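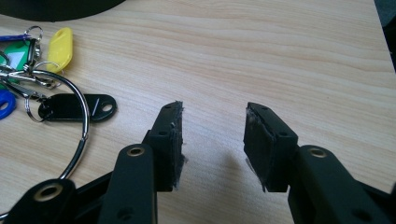

Reading a Villa Listing: Handout 3

Course notes, Hospitality Marketing and Consumer Information. Revised 2 Feb 2021. Instructor: Vsevolod Antoniuk

Read these before the seminar. They assume you have already looked through the packet of rental listings and have at least tried the first exercise.

1. What a listing is for

A luxury rental listing is an advertisement that borrows the form of a report. It has room counts, distances and a list of equipment, and so it feels like information. Some of it is. Your job this week is to sort the sentences that could be checked from the ones that couldn't, and then to ask why the second kind takes up so much space.

We will work mainly from the Nillenden listing, a hillside villa marketed through the agency Britside. I chose it because it's ordinary. The copy is competent, the owner seems to answer mail, and I have no reason to think anyone was cheated. Students always want to start with the scandals. Scandals teach you very little about normal practice.

2. Location words

Look at the first paragraph of the Nillenden text. "Moments from the beach." "Close to acclaimed dining." "Set apart from the crowds." Three claims, no numbers. When my class wrote to Britside and asked what "moments" meant, the reply gave a distance of 2957 feet. Fine, that's a walk most people can manage. It didn't mention that the road climbs steeply on the way back or that there is no sidewalk on the upper part. Both facts matter a great deal to a family with a stroller, and neither would have cost the agency a full line of text.

Terms to treat with suspicion:

Moments, minutes, a short stroll. Ask by what transport, in which direction, and at what time of day.

Secluded. Can mean a private garden. Can also mean that no taxi will come after dark.

Up-and-coming. I have never found a definition that survives a second question. Usually there is a building site nearby.

Ocean view. From which room? Standing or sitting?

3. Stars and ratings

Hotel stars are awarded under schemes that differ from country to country, and in some places no official scheme covers private villas at all. A villa that calls itself five-star may be using the term purely as decoration. That doesn't make it a bad villa. It does mean the stars tell you what the owner thinks of the place, which you could have guessed.

Guest scores need the same care. Nillenden shows an average based on 189 reviews. Read the small print and you find that the reviews cover every property managed by the same company, the Karpenko group, of which this villa is one of 16. How many of those guests slept at Nillenden? The page doesn't say. I asked and got a brochure.

Also note the dates. A cluster of glowing reviews from a single July may be perfectly genuine and still tell you nothing about the rainy months, when roofs leak and the pool man has other things to do.

4. Service claims

"Fully staffed" is the phrase that causes the most argument in seminar, so come with an opinion. In the packet it covers everything from a live-in cook to a cleaner who visits twice a week and a phone number for emergencies. The Gomik listing (second in the packet) is the better document here. It gives hours for each member of staff, says who pays for groceries, and states the markup on them. It reads like a lease and I suspect it books fewer guests. I can't prove that, and if you make the claim in your paper you will need more than my suspicion behind it.

Watch for "available on request." A private chef available on request is a chef you pay for. So is a boat. So, in one listing I kept for years, was the air conditioning.

5. Price

Nightly rates are quoted "from." The "from" rate normally belongs to the low season, with the smallest number of bedrooms opened, before tax and service. Work out the real cost of a week for six adults at Nillenden, using the rate table on the last page of the packet. Most of last year's class forgot the service charge the first time, and two people forgot it the second time as well.

A discount against a crossed-out price should be ignored until you can show that somebody once paid the crossed-out price.

6. A fair objection

Some of you will say that travelers know all this and read the copy the way they read a perfume ad. Maybe. There is a decent argument that guests enjoy the language and discount it without effort. I'm not persuaded, mostly on the evidence of complaint letters, which quote the listing back word for word. But people who complain are a poor sample of people who travel, so don't lean on that too hard either.

The other objection is that a plain listing wouldn't sell. The agencies say this with great confidence. I have asked several of them for figures and am still waiting.

7. For the seminar

Mark up the Nillenden listing in two colors, checkable and uncheckable. Bring the paper copy.

Pick one uncheckable sentence and rewrite it so a stranger could test it. Keep it to the same length as the original. This is harder than it sounds, and "the villa is nice" will be handed back.

Compare the service section with the same section in Gomik. Half a page, no more.

Write one question you would send to Britside before paying a deposit. We will read them aloud and vote on which is least likely to get a straight answer.

Late work goes in the box outside my office. Email attachments will not be opened.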